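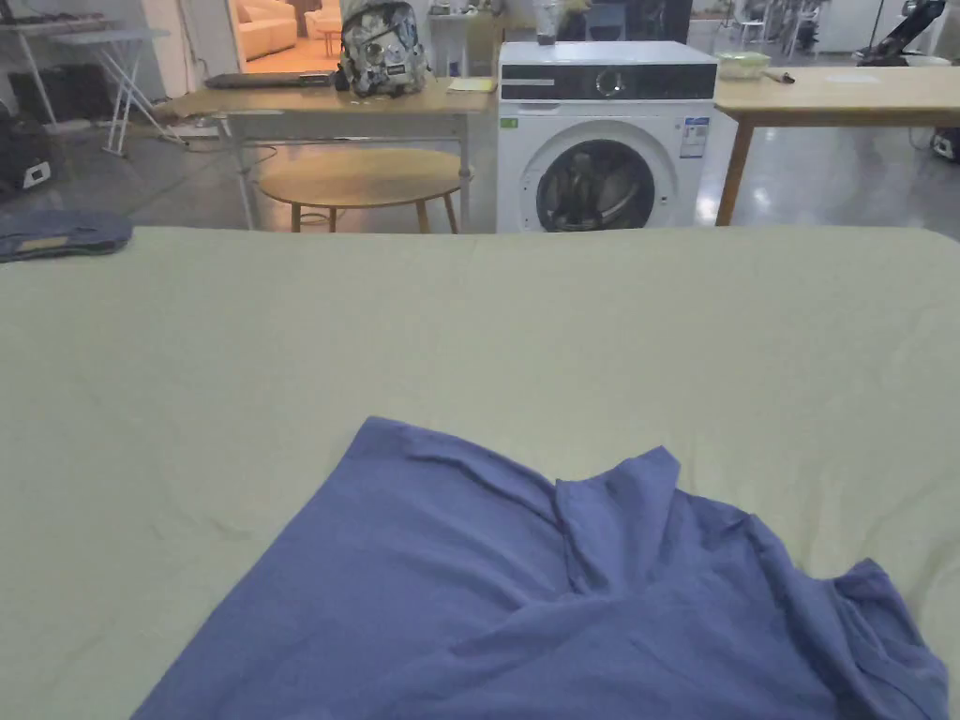 Clothes on the sorting table, with the washing machine behind.

Laundry and Clothing Care: Gallery

The Poralo Centre maintains a clothing care area for the practical part of its household programme. The area opened in June and is arranged so that each stage of an ordinary wash, from sorting to putting away, can be carried out within a few steps. Sessions are led by Shiela Tolentino, with Tsutomu Sugiyama responsible for the equipment and the room itself.

The pictures on this page show the large table on which garments are sorted, opened out and folded. Visitors who have enquired about the layout will find the main points set out below.

The table

The table was chosen for its width. A shirt may be spread out in full while a finished item remains at the side, and participants are asked to keep folded garments at the edge so that the middle stays free for the piece in hand. The pale surface was preferred to a patterned one, as loose threads and small stains are more easily noticed against it.

Garments are taken one at a time. T-shirts are turned the right way out, shaken once and laid with the front downwards. The sleeves are brought in before the body is folded. Jeans are folded leg over leg and then upwards from the hem, with the waistband kept flat. Heavier items are placed at the bottom of any pile.

The washing machine

The front-loading machine has a dial for the choice of programme, and participants are shown how to read it before a first load is attempted. Pockets are emptied at the table and zips are closed. Dark and light items are washed separately, and the drum is not to be filled to the top. The door is left ajar overnight at the end of each working day.

The energy label has been left on the front panel of the machine. Consolacion Bañez refers to it in her short talk on water and electricity in the home, which forms part of the introductory session.

Bags, laptops and papers should be kept to the side tables and desks. Food containers are permitted there provided that they have a lid, and should be taken home at the end of the day.
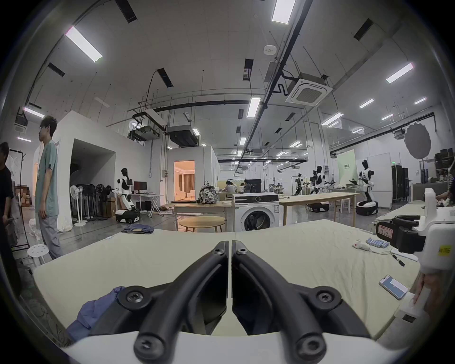 The cream table in another view, with folded jeans and a blue-purple garment on the left, and batteries, a marker pen and a telephone on the right.

The join between the two panels of the table serves as a convenient dividing line. Clothing belongs on one side, and the other is given over to labelling and small equipment. The barcode scanner is kept on the equipment side, together with the marker pen and paper strips. Batteries are to be returned to the store cupboard once the day's work is complete.

An ironing board is available further back in the room and should be folded after use. Electric fans are also kept on the floor of the hall for general ventilation; anyone wishing to move one should first speak to Mr Sugiyama. Coats may be hung on the black metal rack.

Using the area

Groups are limited to 4 participants at the table. Bookings are made through Gerardo Tolentino at the main office, Room 169, and should state whether the washing machine will be required. A deposit of 100 is payable by outside groups and is returned when the area has been left in good order.

Participants may bring their own garments, which should be marked with a name on the inside. Woollens, silk and items marked for dry cleaning are not accepted. Unclaimed clothing is kept at the main office until the end of the month.

Page last revised 6 October 2023. Enquiries concerning the gallery should be addressed to Teodor Czerwiński, Publications.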